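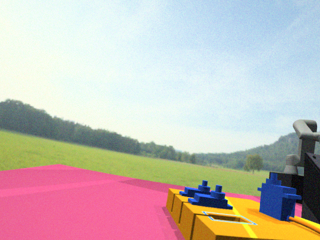
The Clindholm Gallery insured its opening-night party for 11 hours, door to door. The policy required a condition report on every work before guests were admitted, and the registrar completed hers at the front desk. Lot 4 took the longest. She wrote: yellow block, wide and low, side stepped in ridged segments, rectangular slot in top face, rim of slot outlined in pale blue, three blue objects on top, pink ground. Under "damage" she entered none. Under "orientation" she entered unknown.

The Dimitriou party arrived at 7 and stood near the bar. The Camon people stood near the Dimitriou party. Camon had lent the lighting and Flanach had paid for the wine, and the two logos were set at equal height on the wall, per contract.

By nine the room was nearly full. A man in a velvet jacket asked the registrar which piece was worth the most. She told him values were not disclosed. He asked which one she would take home.

"Lot 4," she said.

"Why?"

She checked the form. There was no field for it.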